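Anderero folding table, white top: review after several months of laundry

Posted by Vendula K., 2 January 2016

I bought the Anderero in April to replace an ironing board and the end of the bed, where all our folding used to get done. It came from Hutix in one flat box. Setup took two people, mostly for the weight, and the legs locked on the first try.

The top is the reason to buy it. It is pale and smooth with no seam down the middle, so cloth can be pulled across it without catching. Thin fabric can be flattened by hand and will lie mostly flat, apart from a shallow wrinkle or a fold that you have to lift and lay down again.

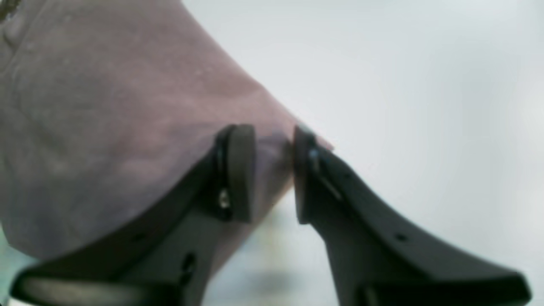 The old table I had from Prestarine was dark wood and I could never find a navy sock on it. Dark things show up well on this one. White pillowcases are harder to see, and I do those under the ceiling light.

Size is good for shirts. An adult T-shirt goes down sideways, collar toward you and hem pointing away, and most of the table is still doing something useful. I put one hand on each shoulder, press, and smooth toward the hem. Sleeves are the slow part. They bunch at the underarm and one of them usually ends up folded under, so I fix both before I make the first fold. Long creases down the body come out with the flat of the hand if the shirt is fresh from the dryer. If it has sat in the basket overnight they don't, and no table will help with that. 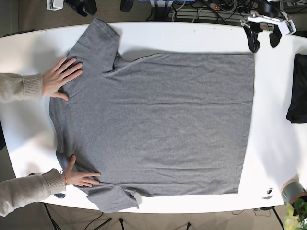
Bed sheets are too big. A fitted sheet hangs off both sides and drags. My sister Ludmila folds hers in quarters in the air first and finishes on the table, and that works if you have the arms for it.

Complaints: the edge is a bit sharp on the underside and I have caught a sweater cuff on it twice. The feet are hard plastic and slide on tile. I put felt under them, which made it worse, then rubber, which fixed it. The manual is 2 pages and covers only the legs.

Cleaning is a damp cloth. Starch spray leaves a film that needs a second wipe. I have not used a hot iron on it and the manual says not to.

I looked at the Trnka as well. It is lighter and folds smaller, but the top has a texture that I didn't like under knits.

Four stars. I would buy it again for shirts and towels.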